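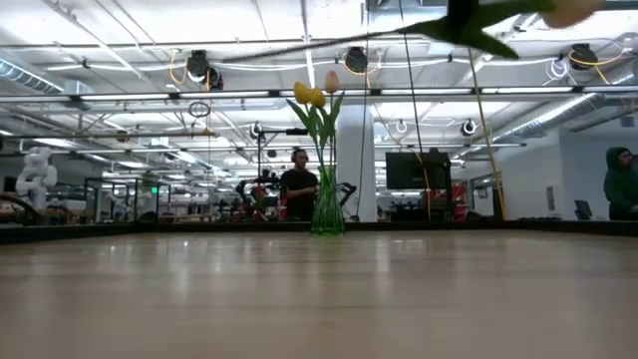 Re: [Romurville-Growers] Cut flowers dropping after two days

I've been growing tulips for cutting in the lot behind Hagedorn Street for several seasons, and I think most of the trouble described in Monday's message starts in the field and not in the vase. People pick too late. They see a bed full of color and go out with the bucket at noon. By then the flower has opened and closed a few times and a good part of its life is gone. Keep in mind too that a tulip goes on getting longer after it's cut. If you put three in a tall vase, like the two yellow ones and the peach-pink one in the green glass, don't trim them to the exact same height and expect them to stay that way. One will usually end up above the others and you can either cut it again or leave it. I leave it.

Quoting the earlier message so people don't have to dig through the archive:

> We sold bunches at the Plekholm market for the first time this spring and
> got complaints. Stems flopped over the rim by the second day and some of
> the petals fell. We planted 396 bulbs, all one order, and the plants
> looked healthy the whole time. We cut in the late morning when the dew
> was gone, stripped the leaves, and stood them in buckets in the barn
> until it was time to load the truck. The buckets had a packet of flower
> food in them. Is it the variety? We are trying to decide before the fall
> order goes in whether to switch to something else or drop tulips.

I wouldn't drop them on the strength of one spring. Taking your points in order.

Time of day. Go out early, before the sun is on the bed. I start at 5 and I'm done before breakfast. Dew on the flower hasn't caused me problems as long as the bunches aren't wrapped tight while they're wet. Late morning is the worst time you could have picked, especially in a warm week.

Stage. You want the bud closed and colored most of the way up, with a little green still showing at the base. It will look too early to you and it will look too early to your customers. Put a card on the stall telling them it will open at home. Doubles are an exception and need to be further along or some of them never open properly.

Leaves. You don't say how many you stripped. I take off whatever would sit under the water and keep the rest. Bare stems look mean in a bunch, and the top leaves help fill it out.

Buckets. Wash them with bleach and rinse them well. If the inside feels slimy when you run a finger around it, it isn't clean. I skip the flower food at the holding stage and use plain cold water, a hand deep. Other people on the list will tell you differently and they may be right for other flowers. Never put fresh daffodils in with tulips. The sap is bad for them, and I lost a whole Saturday's worth that way before I knew.

Flopping. Wrap each bunch snugly in newspaper, heads included, recut the ends, and stand them upright in the water for a few hours in the dark. They firm up straight. If they go into the bucket leaning, they will firm up leaning, and after that it's a chore to get them straight again. A barn is fine if it stays cold. Ours didn't, so I bought a used fridge and took the shelves out.

If you need to hold them more than a day or two, pull them bulb and all and store them dry in the fridge. I've kept them that way for 3 weeks and couldn't tell them from fresh. It does mean the bulb is gone, but most of us treat tulips as annuals anyway – the second year's stems are too short to sell.

On variety, it does matter, but less than the above. I've had good results with Surkaneo, the late single, which has a thick stem and holds color well. It comes up after the early ones are finished, so it also spreads out the picking. I'd order 30 as a trial next to whatever you grew this year, cut both the same way, and keep a few of each on your own kitchen table. Write down the day you cut them and the day you'd be embarrassed to have them in the house.

One question back to you: how far is the drive to Plekholm, and is the truck covered? Wind on an open truck bed will dry out a bunch faster than most people think. If it's open, a damp sheet tied over the buckets would be the first thing I'd change.

I have spare buckets if you need some before next spring. They're the tall black kind and they stack.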